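Asbridge, and a robot with a soft grip

Unai had a spare ticket for the Gorico open day, so on February 7, 2023 I took the slow train to Asbridge and spent a day among people wearing lanyards. My own said VISITOR in capitals, presumably so I could be blamed for things.

There were 16 of us in the morning group. We got the safety talk, then a film about the future with a lot of piano in it, and then at last we were let into the hall where Aren lives. Aren is an arm. I had pictured something taller.

Telmo Carrasco runs the demo and has clearly given it before, as he answers questions slightly ahead of their being asked. No, it won't take your job. Yes, it does drop things. The trick they are proudest of is the hand, which is soft and ribbed and gives a little when it closes, so it can pick up odd shapes without being told much about them. He had a table of shopping to prove it, and put the wrist camera up on a big screen for those of us stuck at the back.

I've watched toddlers with less patience. I've also watched toddlers with a good deal more speed, but I kept that to myself, as Unai was nodding like a man in church.
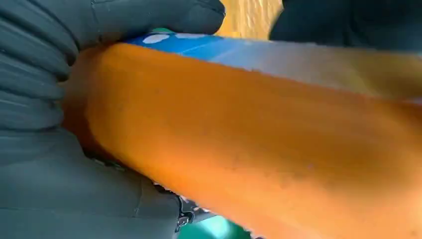
Lunch, and the other robot

The orange thing with the blue band was my favourite of the lot. I liked how the grey fingertip curled over the top of it, much the way I hold a parcel I've been told is fragile.

Lunch was four sandwiches between two, a sum Aren could have managed. Afterwards we saw Uibo, a trolley that follows you about. It followed Unai to the coffee, then to the coats, and would have come to the station if Telmo hadn't called it off.

The train home was 36 minutes late. I'd go again, though I'd bring my own sandwich.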